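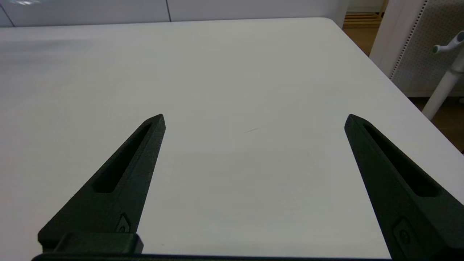 How to Budget for a First Robot Arm Station

Zumeso workshop notes, 8 February 2018

The price of the arm is the number everyone asks for, and it is often less than half of what a working station costs. These steps follow the order we use when a small lab or shop asks us for a plan. Read them all before you request a quote.

Step 1. Write down the jobs

List the objects the arm will handle in its first year. Give the weight of each one when full, its widest point and what it is made of. A filled drink bottle and an empty bowl ask for different things from a gripper, so put both extremes on the list. If an object is only a maybe, put it on a second page and don't buy for it yet.

Step 2. Price the gripper and fingers separately

Quotes tend to show the gripper as one line. Ask for two: the gripper body and the fingers. Fingers wear, break and get redesigned, and you will buy or print them again.

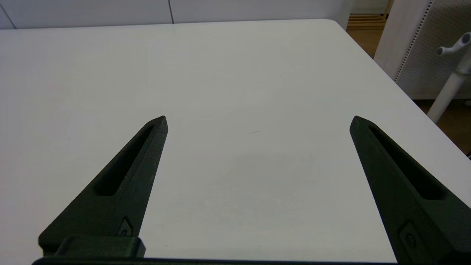
If you print your own, budget for material, screws and a few hours of somebody's time per pair. We plan on 3 pairs in the first year – one in use, one spare and one for the design change that always comes. Check that your fasteners are a size you can buy locally.

Step 3. Add cameras, cables and mounts

A wrist camera needs a bracket, a cable long enough for the full reach of the arm, and clips to keep that cable out of the way. Small parts like these came to 17 separate lines on our last order from Andreadis. None of them cost much alone, but a missing cable can hold up a station for weeks. Order one spare of every cable that moves with the arm.

Step 4. Choose test objects

Use cheap household things. A plastic bowl and a bottle of water are enough for simple pick-and-place trials, and they are easy to replace. Keep them in a box with a label so they don't go back to the kitchen.
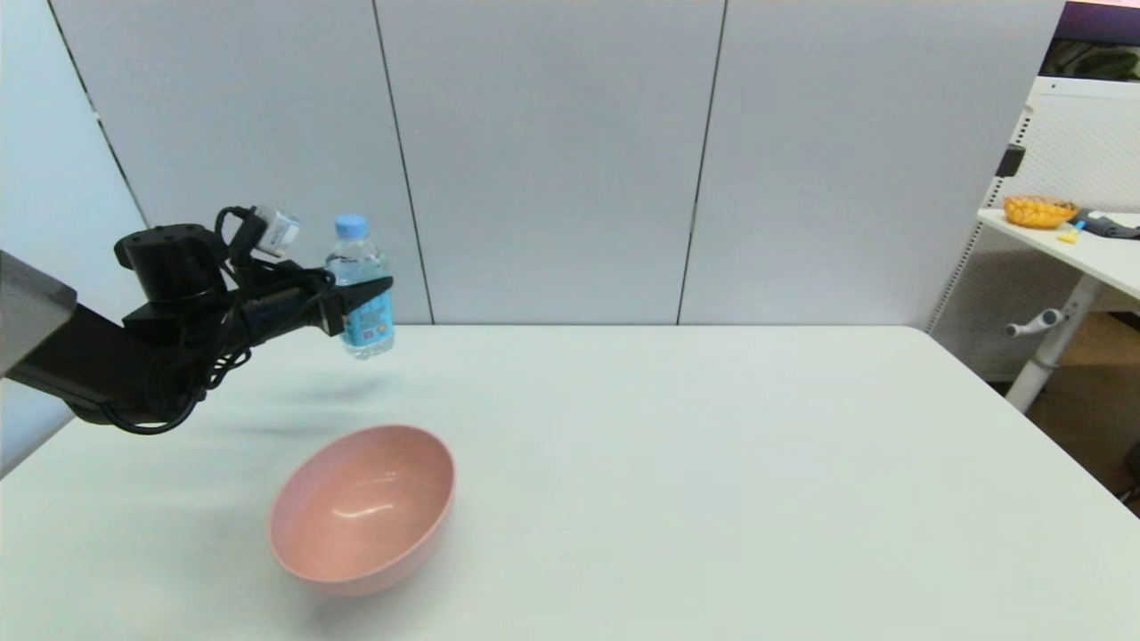
Step 5. Plan the table and the space

Measure the reach of the arm, then choose a table with open surface beyond what the job needs. A plain, matte top is easier for cameras than a glossy one. Partition panels give a steady background, and you may be able to get them used. We bought ours from Jutitz, who clear out offices.

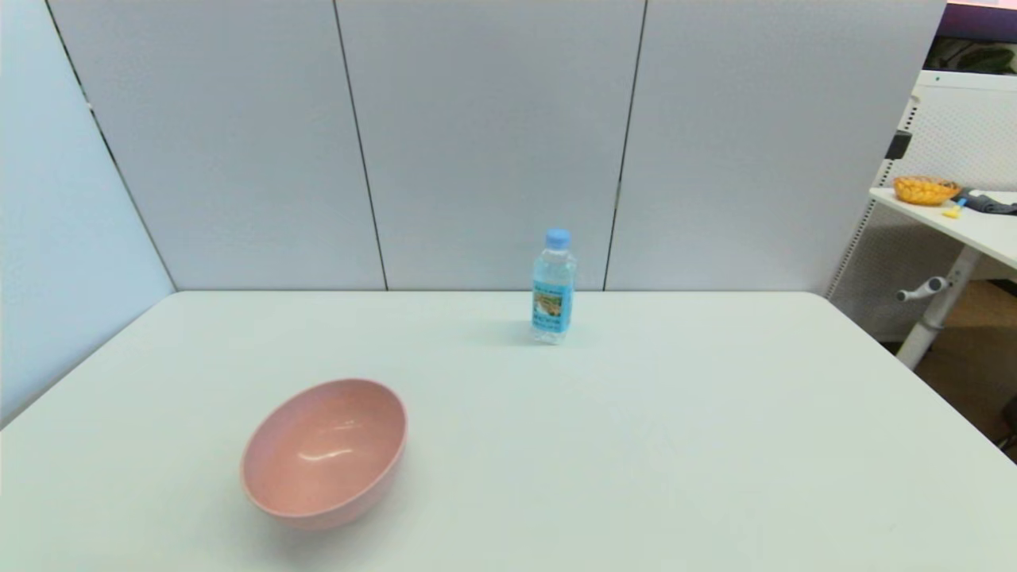 Mark the floor area for the table, the operator's desk and a walkway before you order anything large. Allow room to get behind the panels. If the desk is height adjustable, measure it at both ends of its range.

Step 6. Set money aside for the first year

Hold back $1000 for repairs and small parts, separate from the purchase budget. Ask the supplier what shipping costs if a joint has to go back, and who pays it. Plondero quoted us for a service visit in July, and we put it in the plan as its own line.

Step 7. Ask for the quote

Send the object list, the floor sketch and your parts list together. Ask for delivery dates on every line and for the price to be held until your approval comes through.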